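Urrego Laboratory, Farkby
14 December 2025

1/ The laboratory today releases a short report on camera placement in learned manipulation. The work was led by Nidia Tamayo and asks a narrow question: does a policy trained from two fixed views cope better with a moved object than a policy trained from one? A summary follows in this thread.

2/ The work uses a small, 3D-printed arm with a two-fingered gripper. Low-cost arms of this kind have some play in the joints, and the same command does not always bring the fingers to quite the same point. We regard this as a useful property for the question at hand. A policy that relies on memorised joint positions will be found out quickly.

3/ Two viewpoints were compared. The first looks down on the tabletop and gives a close view of the wrist and fingers. The second looks across the table towards the base of the arm and takes in the object as well.
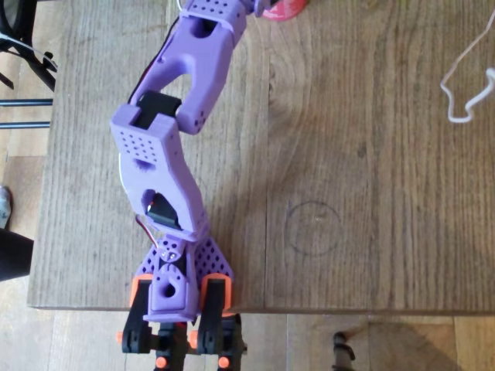
The arm from above, with the wrist and gripper at the front edge of the table.

4/ The overhead view is good at showing the sideways position of the fingers. It is poor at showing height. In earlier trials, held in September, policies trained on this view alone tended to close the gripper too early, at a point above the rim of the object. The error was consistent enough to suggest a missing cue, and more training did not remove it.

5/ Demonstrations were recorded by teleoperation. Operators were asked to work at a natural pace and to keep any hesitation in the recording. We collected some 2,000 episodes for the study. Failed grasps were kept and labelled, and were left out of the training set for the main comparison. A separate run with the failures included is described in the appendix.

6/ The task itself is plain. The arm must reach a cup on the table, grasp it and set it down at a second position. The cup's starting place was changed between episodes, and the test positions were held back from training.
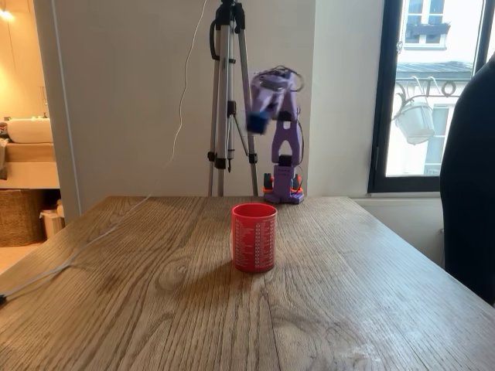
Across-table view, with the red cup in front of the arm.

7/ Fast motion deserves a note. In the across-table view the upper part of the arm can blur when it swings forward, and a single still then gives a weak estimate of where the gripper is. We therefore supplied the policy with a short run of stills together with the joint readings. Removing the joint readings harmed the across-table policy more than it harmed the overhead one.

8/ Results. At the 12 held-back positions, the policy trained on both views completed the task more often than either single-view policy. The gain was greatest where the cup stood far from the base. Close to the base, the two-view policy and the across-table policy could not be told apart with confidence.

9/ The premature closing described in post 4 was much reduced with two views. It was not removed. The report lists 41 failures of the two-view policy, each with a short written account, and readers who work with similar arms may find that section the most useful.

10/ Limits. One arm, one table and one type of object were used. Both cameras were fixed for each trial, and we make no claim about cameras that move or are knocked out of place. Lighting was left as it was found in the room and was not studied as a factor.

11/ The analysis was carried out with Fikik, our in-house tool for aligning video with joint readings. Colleagues at Ekholm read an early draft and asked for the comparison without joint readings, which now forms part of the main text. We thank them for their care.

12/ The report, the training settings and the list of failures are available on request from the laboratory office. Questions on method should be addressed to Nidia Tamayo. A follow-up study with a wider range of objects is in preparation.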